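Nedia Bin Placement Set: data card and labeling rules
Maintained by So-yul Pyo, Nekeswood 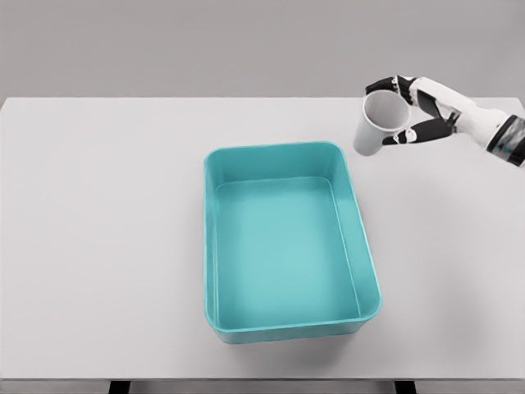
The set holds 1501 simulated episodes of a single task: move a paper cup into an open bin with a robotic hand. 1476 passed review and are released. The rest are kept in the folder "held" and must not be used for training or for reported scores.

Scope
One hand, one cup, one bin per episode. Episodes with added clutter belong to the Zisness set and follow other rules.

Labeling rules
1. An episode starts at the first commanded joint motion and ends when the hand is clear of the rim.
2. Mark "grasp" only when the simulator reports contact on two or more digits. Do not judge contact by eye.
3. Mark "release" at the first step with no contact. A cup that lands on the rim and falls outward is a failure, even if it touched the inner wall.
4. Cup tilt is logged, not scored.
5. Do not trim pauses. Slow approaches are valid data.

Splits
The test split has 504 episodes. Split by scene seed, never by episode - neighboring episodes share a seed and will leak.

Reporting
State the split version, the number of attempts and every excluded episode with its reason code. Results from simulation must be labeled as such in tables and captions. They are not evidence of safe operation near people, and this set should not be cited in a risk assessment.

Known issues
Seed 767 has a contact offset at the bin rim. Fix planned for December.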